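Ollby launches the Brarnader, a kettle for people who are particular about tea

Prilville, 21st March

Kitchen appliance maker Ollby has announced the Brarnader, an electric kettle that lets its owner choose how hot the water gets and then keeps it there until somebody remembers they were making a drink.

The kettle goes on sale today in four colours, one of which is beige and is called Biscuit after a long meeting. It holds enough for six mugs, or five of the sort people bring home from garden centres.

Work on the Brarnader began when Ollby asked its customers what they disliked about their present kettle. The company received 600 replies, several of them with diagrams. The lid came in for the most criticism, followed by the noise, the spout and, in one case, a brother-in-law.

"We had expected people to ask for an app," said Sivaprasad Kurian, head of product at Ollby. "They asked for a lid that opens when you press the button and stays shut when you don't. It was humbling, and it took us 32 attempts."

The Brarnader has no app. It has a dial on the base, marked in degrees, and a small light that goes off when the water is ready. Green tea drinkers may set the dial low and feel quietly superior. Everyone else may turn it all the way up, as their parents did. 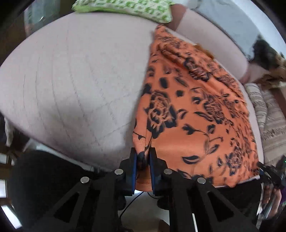 Ollby has also looked at the matter of noise. Early versions were judged by the test panel to sound like a coach reversing. The element and the base were redesigned over the winter, and by February the panel was able to listen to the radio and boil water in the same kitchen, an arrangement that had been thought beyond the budget.

The spout was drawn up by Hedvika Šimek, who joined Ollby from a firm that made watering cans and regards the two jobs as much the same. It pours in a thin, steady stream for filter coffee, and a little faster if tipped with conviction.

"I was told to make it pour where you point it," said Šimek. "I asked what the old one did, and there was a silence."

A removable filter sits behind the spout and can be rinsed under the tap. The instruction booklet explains how to descale the kettle on page two, ahead of the warranty and the greeting from the chairman, in the hope that it will be read. The chairman has been very good about it.

The Brarnader will be stocked first by Kandasamy, the kitchenware shop in Prilville, which has ordered 500. Visitors to the shop on launch day can have a cup of tea made at the temperature of their choice, and will be asked to keep any remarks about milk to themselves.

The remainder of the first batch of 2740 kettles will be sold through Ollby's own website. Spare lids, filters and bases will be sold separately for as long as the model is made. Biscuit is expected to sell out last.

Press samples are available on request from the Ollby press office in Prilville. Please return the base as well as the kettle.

ENDS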